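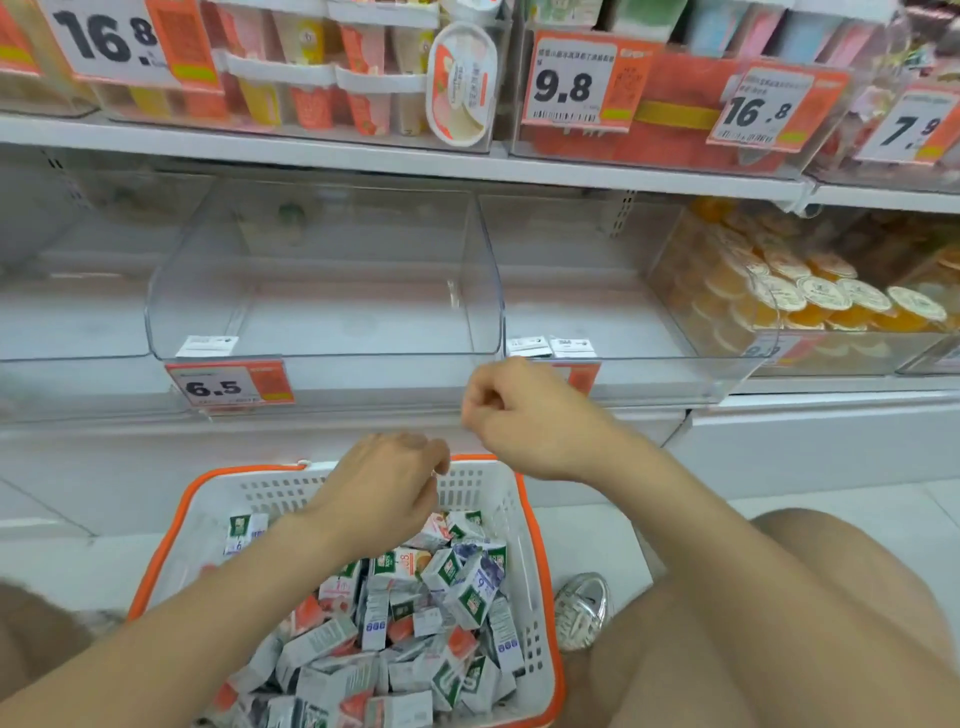

Home · Threads · Replies · Archive

Marisa Cocco
Jun 5, 2019 · 2 min read

1/ Fault notes on the Sesari restock planner, chilled aisle, Ukstead store. The planner reads shelf state and tells the picker which bin to fill next. It got stuck on the empty ones.

2/ Symptom: with a bin at zero, the planner issued "fill" and then withdrew it within 200 ms. Then issued it again. The log has 1233 of these pairs from one shift.

3/ Root cause was depth. A clear acrylic bin with nothing in it returns the shelf behind it. The planner saw no bin, so it had nowhere to place stock. A bin packed with jelly cups reads fine.

4/ Our training set had 3772 shelf views. Bins with stock in them: plenty. Clear bins with no stock: 254, nearly all from the December capture, under different lighting.

5/ The safety part. On the Folus arm, a withdrawn target triggers a retract. Retract, extend, retract, at full speed, at knee height, in an aisle where people crouch over baskets. No contact was logged. We pulled the arm anyway.

6/ The Azimi light curtain did not trip. It covers the base — the arm was oscillating above it. That gap is ours, and it was in the drawings.

7/ Changes so far: bin positions now come from the price tag rail, with depth as a check only. Three withdrawn targets in a row is a hard stop with manual reset. Retract speed is capped.

8/ Still open: tags hidden behind a hand. The planner drops the bin until the tag is back in view. Restocking stays manual until that is closed.

Contact · © 2019 Marisa Cocco · Back to top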